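Packaging and Everyday Materials
Handout 6: Thin film, or why the bag always wins
Instructor: Zdeňka Krajčí

Read this before the session, please. Last year several people read it during the session, and I could hear the pages.

1. Where we left off

Handout 5 ended with glass, a material that gives you no warning. You load it, it looks fine, it looks fine, and then you are sweeping. Film is the opposite. A plastic bag will complain for a long time before it gives up: it goes shiny, it goes white, it grows a long sad neck under the handle, and you keep walking because the car is right there. Everything in this handout is about that stretch of time between the first complaint and the oranges on the sidewalk.

2. What film is made of

Most of the thin bags you meet in a kitchen or a store are polyethylene. There are two families you need to know for this course.

Low density (LDPE). The chains have a lot of side branches, so they can't pack closely. Soft, a bit waxy, quiet. Bread bags, many freezer bags, the sleeve your dry cleaning comes in.

High density (HDPE). Fewer branches, tighter packing, stiffer. Makes the crinkling noise. The classic thin grocery bag, and the produce bags on the roll that you can't open without licking your fingers in public.

There is also a linear low density type (LLDPE), which sits between the two and gets blended into everything. If you are asked on the final which of the three a given bag is and you don't know, writing "a blend" will earn partial credit and a look.

3. How it is made, and why that matters

Blown film starts as a melt pushed up through a ring-shaped die. Air inflates it into a tall tube, the tube cools as it rises, and rollers at the top flatten it. It then gets sealed and cut into bags.

Two directions to remember:

Machine direction (MD): the way the film travels.
Transverse direction (TD): across it.

The melt is pulled upward and blown outward at once, but seldom equally, so the chains usually end up lined up more one way than the other. This is why a bag may tear in a beautiful straight line one way and wander off like a lost tourist the other way. Try it at home with a produce bag. Start each tear with a small nick from scissors so you aren't just testing your patience.

4. Pulling on it

If you take a strip of film and pull slowly, you will go through these stages:

Elastic. It stretches a little and comes back. Very short. You will probably miss it.

Yield. Something lets go. The force may level off or even dip.

Necking. One part of the strip becomes narrower and thinner while the rest sits there uninvolved. The neck then spreads along the strip.

Strain hardening. The chains in the neck are now lined up along the pull and the material gets stronger in that direction. The handle of an overloaded bag, cutting into your fingers like a wire, is a strain-hardened handle. It is doing its best work at the moment you like it least.

Break.

Speed matters. Pull slowly and the chains have time to slide. Snap it and they don't, and you get a break at much less stretch. Temperature matters too, in the direction you would expect.

5. Gathering and twisting

A flat sheet of film is easy to tear because an edge flaw gets all the load to itself. Gather the same sheet into a rope and the load is shared among many folds, so a small nick in one fold is no longer the whole story. Twisting adds friction between the folds, and the friction helps spread the load further. It also hides the damage, so inspect before you twist.
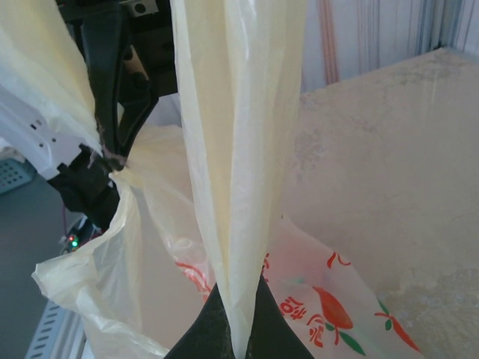 Fig. 1. Yellow film pulled into a narrow twisted strip. Note the lengthwise creases.

The same idea explains why a knot in a bag holds so well and why untying one is a job for someone with nails. The film is soft enough to press into itself at every crossing. It also explains the twist tie, which hardly needs to grip at all once the neck of the bag has been turned a few times.

A word of caution about creases. A sharp fold can look like a stress mark in poor light. Stress whitening stays put when you smooth the film flat under a lamp, and a highlight moves when you tilt it. Half of the "whitened zones" in the Feltthorpe reports were a desk lamp.

6. Homework

Bring 2 bags of different kinds and a ruler. From each bag cut one strip along the length and one across it, each 20 mm wide. Mark a gauge length in pen, pull slowly by hand, and write down the length at which necking starts and the length at break. Report stretch as a percentage of the gauge length. If your answer is 2,000 percent, measure again before you email me.

The Pešek chapter on blown film is on reserve. Pages up to 85 only. After that he gets onto bubble cooling and is hard to stop.

Bags from Ukosport have printing on both sides, and the ink makes the necking difficult to see. Use something plain. The Pitik tensile tester is back from repair in June and will be used for the final lab, one group at a time, with hair tied back.

Reports are to be handed in on paper, stapled. Do not submit them in a plastic sleeve.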